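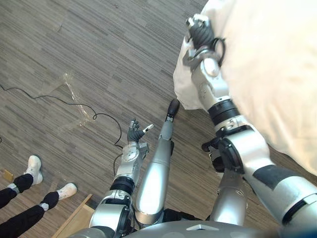
According to Duvard, a hand should be judged first on what it does with cloth, and only afterward on blocks, cups and other rigid test objects. Reviewers at Istov have disputed this order, arguing that results from soft items are hard to repeat between laboratories. Both views are reflected in the Muva Comparison, a bench and whole-body procedure for evaluating robot end effectors.

The Muva Comparison sets multi-fingered hands against two-finger parallel grippers under the same arm, controller and camera settings. It is used mainly for humanoid robots intended for household and laundry work, where pillows, sheets and towels make up much of the load. Large white textiles are a regular part of the object set. They show few edges to a head camera and tend to hide the hand that is holding them.

Procedure

Each end effector completes 80 trials. A trial begins with a pinch grasp on an edge or corner of the item, followed by a lift and a hold of 15 seconds. The other hand may be kept open and unloaded during the hold, so that the effect of the load on balance can be recorded separately. A trial is marked as failed if the item slips from the fingers or if the controller stops the arm.

Cable routing is inspected between trials. Wires that pass around the wrist can limit rotation, and the procedure requires that any such limit be reported together with the grasp results.

Results

The first full round, carried out at the Ocampo test hall, produced 579 valid trials. Parallel grippers gave the more consistent hold on thin sheets. Multi-fingered hands did better on thick or folded items, where the fingers could gather the material, but they needed more time to close and more frequent calibration.

Limitations

The procedure does not measure wear, noise or power use. Camera placement is fixed at the head, and wrist-mounted cameras are excluded from the current version. Istov has proposed a separate annex for them, with a reduced object set of 2 textiles and a common lighting standard.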